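Budgeting for the bench, not just the arm
Posted 06/09/2018 by Harish Joseph
Print this page | E-mail this thread

harishj
Putting together next year's equipment request for the Primusstead workshop. The arm is already quoted. I've allowed $800 for mounting and cabling and the boss wants to know why it isn't zero. Has anyone got real numbers?

pisharody_r
$800 is light if you're buying slotted aluminium. Our plate alone was $265 from Thoroddsen, cut and drilled. Ours is set up like this, plate bolted down on the extrusion:

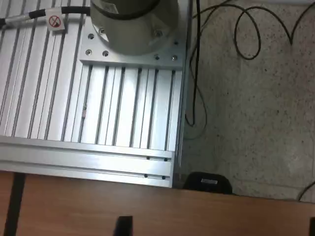 Robot base on its mounting plate, cables on the floor at right.

Total for platform, plate and bolts came to $977 before freight. Delivery was in July, 2 weeks behind the arm.

S. Rodrigues
I'd disagree with spending that. We welded a steel stand from offcuts for about a third of the price and it's still going. Put the money into a spare cable set.

pisharody_r
Fair enough if you never move anything. We've shifted the base twice and didn't have to drill a new hole. Can't do that with a welded top.

S. Rodrigues
You could with a bigger plate. And I'd budget for cable trunking before I'd budget for extrusion, going by your floor.

harishj
Trunking wasn't on my list at all. Adding a line for it. Is freight quoted separately at Thoroddsen?

pisharody_r
Yes, ask for it in writing.

Comments (2)

Hema Varma: Check the labour as well. Our fitter's time cost more than the bolts and plate together.

Prakash Salian: Plindo will cut plate to a drawing too. Slower, but the holes lined up.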